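Hard and Soft Tap Water in Bandska and Deltska
Project report, Environmental Science
Handed in Sep 26, 2018

Summary

We compared tap water from 2 parts of town. Bandska gets its water from wells and Deltska gets its water from the reservoir. We collected 21 samples from kitchen taps and tested them with soap solution to see how hard they were. The Bandska samples needed much more soap to make a lather than the Deltska samples. Boiling the water made it softer, and so did a filter pitcher, but the filter did this less well as it got older. 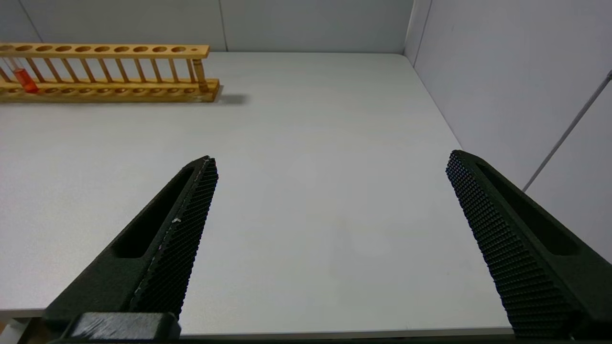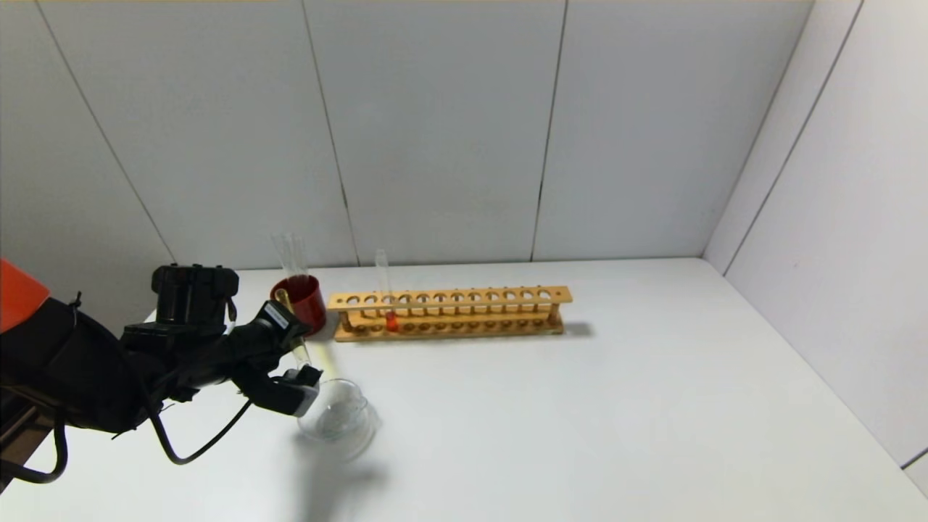 Wooden test tube rack (first picture) and glass test tube (second picture).

1. Why we chose this subject

People in Bandska complain about white spots on their glasses and scale in their kettles. People in Deltska mostly don't. Some of our group live in one part and some in the other, and we had noticed that shampoo foams more at a friend's house than at home. We wanted to find out if the water was the cause and if the difference could be measured with simple equipment.

We also wanted to know if it is worth buying a filter pitcher. Two of our families own the Fusix pitcher, and they did not agree on whether it helps.

2. Background

Rain is soft when it falls. As it moves down through soil and rock it picks up minerals. If the rock is limestone or chalk, the water dissolves some of it and ends up with a lot of calcium in it, and often magnesium too. Water with a lot of these minerals is called hard.

Hard water is safe to drink. The trouble it causes is mostly with washing and heating. Soap reacts with the calcium and makes a gray-white scum that does not dissolve. Until the calcium is used up, the soap can't make a proper lather, so you need more soap for the same job. In kettles and water heaters, the minerals come out of the water when it is heated and stick to the metal as scale.

There are two kinds of hardness. Temporary hardness comes from dissolved hydrogen carbonates and goes away when the water is boiled. Permanent hardness comes mostly from sulfates and stays in the water after boiling. Most hard tap water has some of both.

The Bandska wells go down into limestone. The Deltska reservoir is filled by streams that come off the hills to the north, where the rock is mostly granite and the water does not stay in the ground very long. So before we started, we expected the Bandska water to be harder.

3. Question and prediction

Our main question was: Is tap water in Bandska harder than tap water in Deltska?

We predicted that it would be, and that boiling would remove part of the hardness but not all of it. We did not make a prediction about the filter.

4. Materials

Test tubes with stoppers
Test tube rack
Measuring cylinder
Dropper
Soap solution made from Policarpio plain bar soap
Distilled water
Clean bottles with lids for collecting samples
Kettle
Fusix filter pitcher with a new cartridge, and one with an old cartridge
Labels and a marker

We used plain bar soap for the solution. Dish liquid does not work for this test, as it is a detergent and foams well even in hard water. We found this out the first day, when every sample foamed right away and we had to start over.

5. Method

5.1 Collecting the water

Each person in the group asked neighbors and relatives for a sample. We let the cold kitchen tap run before filling the bottle, rinsed the bottle with the same water, filled it to the top, and wrote the street on the label. We asked everyone if they had a water softener in the house and left out any home that did. All samples were kept in the refrigerator and taken out in time to reach room temperature. The room was 21 degrees Celsius when we tested.

Of the 21 samples, 9 were from Bandska and 12 were from Deltska. We would have liked an even split, but more of us live in Deltska.

5.2 Making the soap solution

We grated the soap, stirred it into warm distilled water, left it overnight, and poured off the clear part through a coffee filter. We made one large batch so that every test used the same solution. A new batch might be stronger or weaker, and then the drop counts could not be compared.

5.3 The lather test

We put 5 mL of the sample in a test tube and added soap solution one drop at a time. After each drop we put the stopper in, shook the tube, and set it in the rack. If a layer of foam covered the whole surface and was still there after half a minute, we stopped and wrote down the number of drops. If the foam broke up, we added another drop. We stopped at 20 drops even if there was no lasting lather.

One person did all the shaking. In our practice tests two people shook the same water and got different results, as one shook much harder than the other.

Each sample was tested three times and we took the middle value. Tubes were rinsed with distilled water between tests.

5.4 Boiling and filtering

We picked one Bandska sample and one Deltska sample that were typical for their group. We boiled part of each one in the kettle, let it cool, and poured it off carefully so the white powder stayed behind. We ran another part through the Fusix pitcher with the new cartridge and another part through the pitcher with the old cartridge. Then we did the lather test on all of them.

6. Results

6.1 Tap water

Distilled water: 2 drops
Deltska, lowest: 4 drops
Deltska, highest: 7 drops
Bandska, lowest: 13 drops
Bandska, highest: no lasting lather at 20 drops

There was no overlap between the two groups. The softest Bandska sample still needed more soap than the hardest Deltska sample. The Bandska tubes also turned cloudy after the first few drops and had bits of scum floating in them. The Deltska tubes stayed mostly clear.

The Bandska sample that did not lather came from a house at the far end of the well line. We tested it again with water from a second bottle and the result was the same.

6.2 Boiled water

The typical Bandska sample went from 16 drops to 9 drops after boiling. There was a thin white layer at the bottom of the kettle. The typical Deltska sample went from 5 drops to 4 drops. A change of one drop is too small for us to be sure about, as our repeat tests sometimes differed by that much.

6.3 Filtered water

With the new cartridge, the Bandska sample went from 16 drops to 6 drops. With the old cartridge it went to 14 drops. We only know that the old cartridge had been in use since the start of summer and that the family drinks a lot of water. The Deltska sample came out at 4 drops with the new cartridge and 5 drops with the old one.

7. Discussion

The results agree with our prediction. Bandska tap water is harder than Deltska tap water, and this fits with where each part of town gets its water.

Boiling took away a good part of the hardness in the Bandska water. This tells us that a lot of it is temporary hardness. It also explains the scale in the kettles, which is the same mineral coming out every time the water is boiled. The part that stayed after boiling should be permanent hardness. We can't be sure that all the temporary hardness was gone, though. We only boiled the water for a short time and some fine powder may have been poured off with it.

The new filter cartridge worked better than boiling for the Bandska water. The old cartridge did very little. This may be why our two families did not agree. The one that said the filter was useless was the one with the old cartridge.

For families in Deltska there does not seem to be a reason to filter the water for hardness. People may still want a filter for the taste. We did not test taste.

We also talked about what the difference means for a household. If Bandska homes need more soap for every wash, they spend more and more soap goes down the drain. We tried to work out a yearly cost but gave up on it. Most people wash with detergents now and those are much less affected by hard water. The larger cost is probably the scale in water heaters, and we had no way to measure that.

8. Problems and sources of error

The drops were not all the same size. We used the same dropper the whole time and held it straight up, but the last drops from a nearly empty dropper were smaller.

Deciding when there was a lasting lather was partly a matter of opinion. Some tubes had foam around the edge and a bare spot in the middle. We agreed to count those as no lather, but this was after we had already done a few samples, and we had to go back and repeat them.

The soap test gives a comparison and not an amount. We can say that one sample is harder than another, but we can't say how much calcium is in it. A test kit would give a real number. We asked about getting one and there was no money left for this term.

Some samples were in the refrigerator longer than others. We don't think this matters much for hardness, but we did not check.

Our samples came from people we know. Several of the Deltska ones are from the same few streets, so they may not show the whole area.

9. What we would do next

We would test the Bandska water along the well line, from the pumping station out to the last houses, to see if the sample that did not lather was unusual or if the water changes along the way. We would also test the same taps again in spring, when the reservoir is full of snowmelt, and run one filter cartridge from new until it stops working, with a lather test each week.

10. Answer to our question

Tap water in Bandska is harder than tap water in Deltska. Part of the hardness can be removed by boiling. A Fusix pitcher also lowers it if the cartridge is new.

Appendix: Notes for anyone repeating this

Use plain soap and read the label first. Some bars that look like soap are detergent bars.
Make more soap solution than you think you need.
Rinse the stoppers too. We forgot this at the start, and the distilled water test came out wrong until we did.
Write on the label and not on the lid, as lids get mixed up.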